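Brurnel Parallel Gripper Kit with the Condia Simulator: A Long Look After a Summer of Setup

Reviewed 27/07/2020 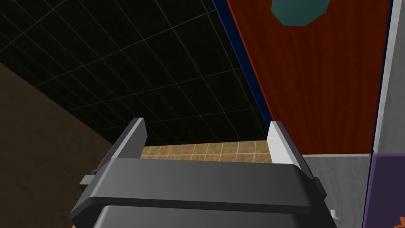
I bought the Brurnel kit for one job, which was to get a small pick-and-place cell ready for our packing bench without tying up the bench itself while I learned. The kit is a two-finger gripper, a mounting plate, a bag of screws and a license for Condia, the simulator that ships with it, and I paid $593 for the lot. I'll spend most of this review on the software, as I spent most of July inside it. The view I came to like best is the wrist view, where you look out over the back of the gripper with the two fingers reaching away from you. With the jaws open and nothing between them, you can look straight through the gap to the tile floor, and those thin grout lines are a lovely thing to have when you're trying to judge whether your wrist is turned a hair too far. I left the sample room just as it came, teal octagon and all, and did my first week of setup in there.

Getting started took me an evening and a pot of coffee. You load the arm, you load the gripper, and then you tell Condia where the fingertips are compared to the wrist flange. The manual gives this step half a page and it deserves four! I typed the offset in with the wrong sign and spent a good long while wondering why my fingers kept stopping short of everything I sent them to. If you take one thing from me, set the tool offset first, save it under its own name, and only then start teaching points.

Finger travel comes next, and this part is a pleasure. You drag a slider, the fingers open and close, and the numbers follow along. I set my open width a little wider than the carton, and my closed width a little tighter, and those settings carried over to the real gripper with hardly any fuss. Grip force did not carry over so well. The simulated carton never crumples (bless it), so you'll want to start low on the real thing and work your way up by hand.

As for the hardware, I'm fond of it. The fingers come off with two screws apiece, and I wipe the slides and put on a dab of the grease from the kit every 470 cycles or so. I also check the mounting screws while I'm in there – one had backed out a little the first time I looked, and a drop of thread locker settled it.

My grumbles are few. The cable is too short for a taller arm, and the Comura extension that fits it is another $44, which stings a bit on a kit at this price. Condia is slow to open on my older laptop, and the shading is so flat that depth can be hard to read until you swing the view around. I'd also love a way to lock the wrist view, as I bumped it with my elbow more times than I care to admit.

I looked at the Kramer gripper too, and it's a sturdy piece of work, but you buy the simulator separately and I wanted everything in one box. For a small shop setting up its first cell, I'd buy the Brurnel again, and I'd order the longer cable on the same day.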